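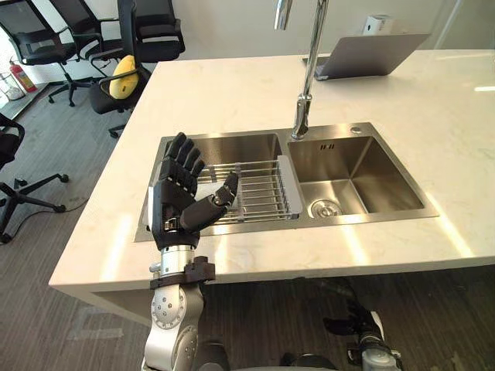 3.2 Where the cups end up

By Lucimara Toledo and Sihan Duan
March

I'll admit I came to this study because of an argument in my own kitchen, over whether cups belong in the rack with the plates or on a towel by themselves. Our Bretville households had strong views on it too! A double sink changes the argument quite a bit. With a wire rack across one basin and the other left empty, you have a place to drain and a place to rinse, and the marble stays free for chopping (or for mail, in most homes I visited).

We coded 2,000 diary entries from the Bretville homes, and plastic cups came up far more than I'd expected. People stand them up, tip them over, wedge them between bowls – whatever fits at the time. Jailson Sales did the first pass of coding and I did the second, and we fought over the word "resting" for most of an afternoon.
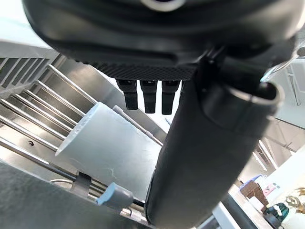

Figure 4. Frosted plastic cup on its side among the bars of a steel rack.

We ended up coding a cup on its side as "laid," separate from "upside down," and I still think that was right. Our diary keepers treated the two very differently. Laid cups were the ones they meant to come back to, and plenty of them sat there until supper.
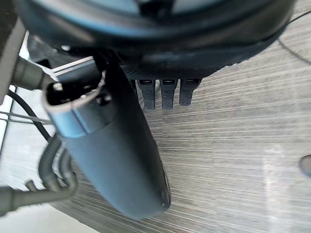 Welington Guerra wanted a third code for cups leaning on something else, and we tried it for six homes before giving up. The leaners kept getting logged as laid anyway, so we folded them in – the full list of codes is in the appendix.

Last updated: March

We use cookies to remember your reading preferences. Accept | Manage settings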